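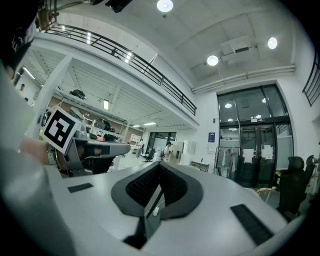
Aqeel Mughal asked why the loader throws away the first seconds of every recording, and whether that could be a flag. It is a flag now. Set trim_start to 0 and you get everything, including the part where the two grippers are still being brought together for the marker check.

flirngate-sync

Tools for lining up recordings from two hand-held grippers and turning them into one episode that a policy can be trained on. Used at Nerkstead for the two-handed tasks. It does not train anything and it does not talk to a robot.

What it does

Reads one video and one motion log per gripper.
Finds the square marker on the other device and estimates where it is relative to the camera.
Uses those sightings to work out the clock offset between the two devices.
Resamples both sides to 30 Hz and writes one episode folder.

Marker detection

Detection runs on the gray image at full size. The default settings want the whole black border of the marker in view. A tilted marker is fine up to a point, but the pose can flip when it is small and close to face-on. The flip check compares each pose with the one before it and drops the worse of the two solutions. If both are bad, the sighting is skipped and logged.

Bright ceiling lights pull the exposure down and the white blocks go gray. If you see many skipped sightings in a hall with lights high up, raise the contrast setting before you change anything else. Glass doors cause a different problem: a reflected marker is mirrored, so it fails the ID check and does no harm beyond the log line.

Running it

flirngate-sync --left DIR --right DIR --out DIR

Options:
trim_start: seconds removed from the start, default 2
min_sightings: fewest good marker sightings allowed, default 119
keep_rejected: write failed episodes to a separate folder, default off

Output

episode.json has the offset, the settings and the skipped count. The folders left and right hold the resampled poses, and frames holds the images. Times are in seconds from the start of the trimmed episode. Poses are in the left gripper's first camera frame, with z pointing forward.

Known problems

Other people walking through the background can take feature points with them, and the motion track drifts. Masking is on the Pendelska branch and is not merged.
The offset is treated as constant. Long recordings should be split first.
Logs made with the old Lapiņa recorder have no finger width. The loader fills that column with NaN and prints a warning.

Bug reports should include episode.json and the full log. Please leave the video out unless asked for it.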